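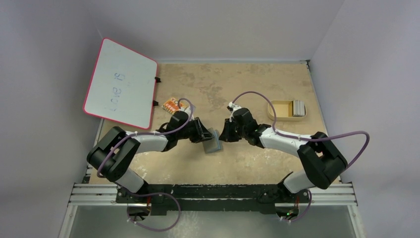 1/ Ich schreibe seit August bei Mudari mit. Mudari ist eine Briefaktion: Man meldet sich an, bekommt eine Adresse und schreibt einem Menschen, den man nicht kennt, einen Brief. Auf Papier, mit der Hand. Ein paar Leute haben gefragt, wie das läuft, deshalb ein kurzer Thread.

2/ Angefangen hat es mit einem Video von Darlene Bergeron. Sie sitzt in einem Waschsalon und liest den ersten Brief vor, den sie von einem Fremden bekommen hat. Vier Minuten, keine Musik. Ich habe es zweimal angesehen und mich danach angemeldet.

3/ Der Brief im Video handelt von einem kaputten Fahrrad und davon, wie der Absender drei Kilometer nach Hause geschoben hat. Mehr passiert nicht. Am Ende fragt er, wie bei ihr das Wetter ist.

4/ Meine erste Adresse war die von Dilwyn Eynon. Ich wusste nur den Namen und dass er Post auf Deutsch oder Englisch lesen kann. Für eine Seite habe ich einen ganzen Abend gebraucht. Geschrieben habe ich am Ende über unsere Treppe und die Nachbarin im dritten Stock.

5/ Die Antwort kam nach 20 Tagen. Zwei Seiten, kleine Schrift, blaue Tinte. Er hat auch eine Nachbarin, mit der er seit Jahren nur über Mülltonnen spricht. Nach meinem Brief hat er bei ihr geklingelt und gefragt, ob sie Tee möchte. Sie wollte Kaffee.

6/ Regeln: kein Verkauf, keine Telefonnummern im ersten Brief, keine Geldbitten. Wer nicht mehr mag, meldet sich ab und die Adresse wird gelöscht. Antworten ist freiwillig.
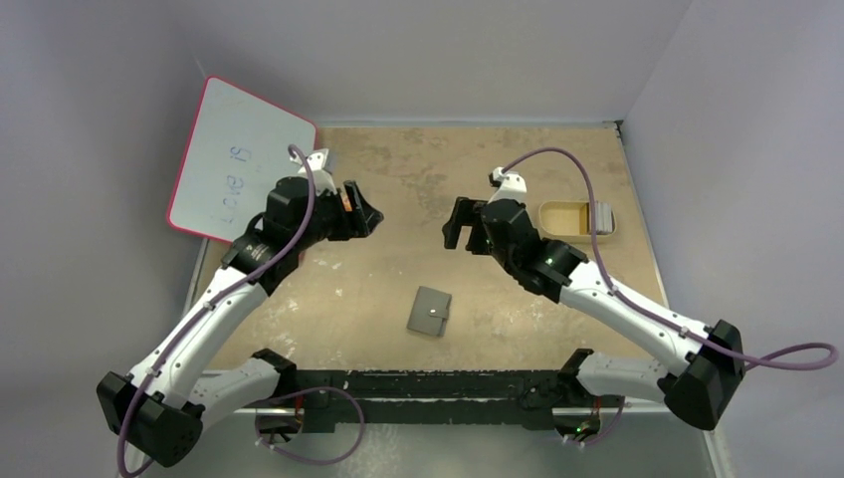
Zwei Roboterarme an einer Arbeitsfläche, dahinter eine hellgraue Wand.

7/ Zahlen, weil danach gefragt wurde: Laut letztem Rundbrief sind bisher 2742 Briefe gemeldet. Geplant waren für das erste Jahr 1000. Gezählt wird nur, was die Leute selbst eintragen.

8/ Nicht alles klappt. Von meinen sechs Briefen sind zwei ohne Antwort geblieben. Einer kam zurück, Empfänger verzogen. Beim ersten Mal hat mich das geärgert, inzwischen schreibe ich einfach den nächsten.

9/ Tetteh Essien hat in seiner Straße etwas Ähnliches ohne Anmeldung gemacht. Er hat 37 Karten in Briefkästen gesteckt, mit Vornamen und der Frage, wer mit ihm am Abend um sechs eine Runde geht. Gekommen sind vier. Die gehen immer noch zusammen.

10/ Ich habe in meinem Haus nichts eingeworfen. Ich grüße jetzt aber laut genug, dass man es hört. Bei der Frau im Erdgeschoss hat es eine Weile gedauert, bis sie zurückgegrüßt hat.

11/ Wer mitmachen will: Anmeldung über die Mudari-Seite, Bestätigung abwarten, Porto zahlt man selbst. Normales Papier reicht. Bitte leserlich schreiben, Dilwyn musste bei mir drei Wörter raten.

12/ Das Video von Darlene ist in meinem Profil verlinkt. Fragen gern hier drunter, ich antworte abends.

Drucken | Per E-Mail senden

Kommentare (3)

Gyula Veres
Kann man sich auch zu zweit anmelden? Meine Mutter würde diktieren, ich schreibe.

Dale Gill
Bin seit nearly einem Jahr dabei, sorry, fast einem Jahr. Mein Deutsch wird durch die Briefe besser. Zwei Antworten fehlen mir auch noch.

Flodura
Das mit den Karten probiere ich bei uns im Hof. Gab es Ärger wegen „Keine Werbung“?

Diese Seite verwendet Cookies. Mit der weiteren Nutzung stimmen Sie dem zu. Einstellungen | OK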